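4.3 Setting up the surface planner for cloth and bedding

Applies to the Enden planning module, used with the wrist camera. Read section 4.2 (camera calibration) first. If you skipped it because the arm already moves well, go back and do it. An arm can look well behaved on a hard tabletop with a calibration that will fail on the first blanket.

The release notes describe cloth handling as ready for general use. Treat that as a hope. The planner is good at flat, matte, well-lit fabric with some pattern in it. On anything else it needs the settings below, and on some things it needs a person watching.

Before you start

You need the control station running, the arm in Hold, and the Gilta log viewer open on a second screen. Keep the stop button within reach for the whole procedure. The on-screen stop goes through the same software you are about to change, so don't rely on it.

Loading the profile

1. Open Planner, then Profiles, and choose Soft Surface. Do not edit Default. Several other modules read from it, and they will not tell you when it changes.

2. Click Duplicate and give the copy a name that says where it will be used. "Test2" is no help to whoever opens it next.

3. Set Depth Samples to 60. The slider goes higher. We found no gain above this value, only slower updates.

4. Set Contact Margin to 20 mm. The margin is measured from the estimated surface, and the estimate is the weak part. On a thick cover the planner tends to report the tops of the folds and ignore what lies between them.

5. Turn off Auto Smooth. It makes the surface map look tidy on screen by filling in gaps with guesses, and the planner then treats the guesses as measurements.

6. Click Apply, then close the profile and open it again. Check that the values are still there. Version 2 sometimes drops the margin on the first save.

Note: The green check mark beside a profile means the file was read without errors. It says nothing about whether the numbers in it are sensible.

Setting the self mask

The self mask tells the perception software which pixels belong to the gripper, so that it does not plan a path around its own hand.

7. Go to Perception, then Self Mask, and click Capture. Wait for the outline to appear over the live view.

8. Open and close the gripper fully, slowly, while watching the outline. It should cover the housing, the linkages and the finger at every position. The stock outline was drawn from a CAD model and takes no account of how bright metal looks near a window.

9. If any part shows through, choose Grow Mask and add two pixels at a time. Stop as soon as the part is covered. A mask that is too large hides the very patch of cloth you want to touch.

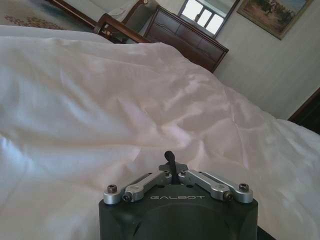
10. Save the mask and note the Mask ID in the site log. If the ID reads 2,564, you have the factory mask loaded and your changes were not kept. Repeat from step 7.

Caution: Redo the self mask after any change to the fingers or the camera mount, and after any knock to the wrist, however small. The software has no way of detecting that the camera has shifted.

Checking the surface map

11. Switch the live view to Surface Map and leave the arm in Hold for 60 seconds. The map should settle. Patches that keep flickering usually mean glare or plain white fabric with too little shading for the depth software to match.

12. Compare the map with the real surface by eye. Ignore the Confidence figure for now. Kibet Were's trials at the Nokelcombe site turned up high confidence on maps that had put the edge of a mattress in the wrong place, and we have not seen a fix.

13. Look beyond the work surface too. Mirrors and windows can appear as open space. Draw a keep-out zone over each one by hand, under Planner, then Zones.

14. Run Dry Plan. The path is drawn on screen and the arm stays still. If the path dips below the surface map anywhere, raise Contact Margin by 5 mm and run it again.

15. When three dry plans in a row look right, set Speed to Low and run the first live motion with a hand on the stop button.

Note: Repeat steps 11 to 14 when the daylight changes. A map that was fine at 9 in the morning may be poor by 4 in the afternoon – drawing the curtains and using room lights gives steadier results.

Report failed plans to Loan Lương with the log attached. A screenshot of the Confidence figure is not enough to work from.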